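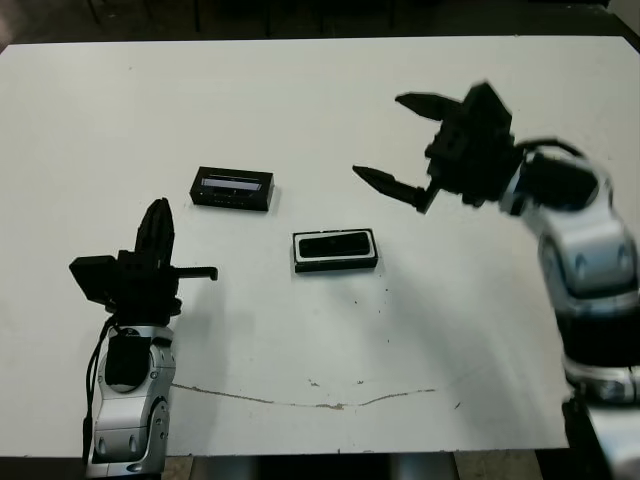 Small Boxes and What They Do

A small box keeps little things together. Some boxes have a window in the top, so you can peek in without opening them.

Boxes and trays

A tray has no top. You can reach right in — but things can spill out, too.

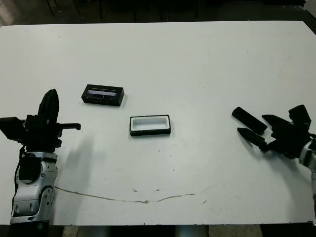
A black box and an open black tray on a white table.

Try it: put 3 buttons in a box and tip it. Now try a tray.

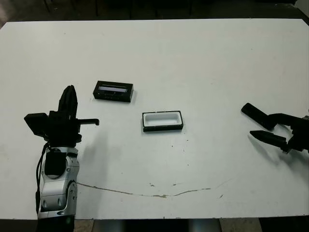

Words to know

Lid: the part that covers a box.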